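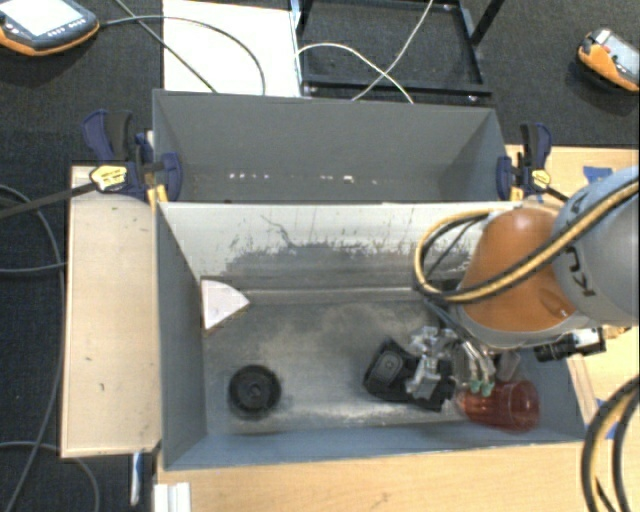 How to get a same-day dinner table at Risumdale

The park's sit-down restaurants take bookings 60 days out, and the two popular ones, Stuvetti and Claser, fill up fast. You can still eat at either one without planning that far ahead.

Before you go

Set up a guest account and save a card to it. The booking page times out after a few minutes, and typing in a card number is what slows most people down. Link everyone's tickets to the same account while you are there.

The morning of your visit

Check the booking page at 7 a.m. Canceled tables from the night before go back into the system then. Search for two people first, even if you are a party of four. If a time shows up, change the party size and search again – larger tables sometimes appear only on the second try.

Stuvetti seats 300 and turns over quickly between 4 and 5 p.m. Claser is smaller, so take whatever time you are offered.

In the afternoon

If you have nothing by 2 p.m., walk to the restaurant and ask for the walk-up list. You have to be close to the entrance to join. Leave a cell number and stay in that half of the park. You get ten minutes to come back once the text arrives.

If you miss out

The counter at Jabłońska serves several of the same dishes as Stuvetti, including the dumplings and the beet soup. Order at the window on the left, which has the shorter line – the one on the right also handles mobile pickups.

Canceling

Cancel at least two hours ahead or the park charges a fee for each person on the booking. Keep the confirmation email until the fee window has passed.

Written by Halina Marciniak. Last checked in September.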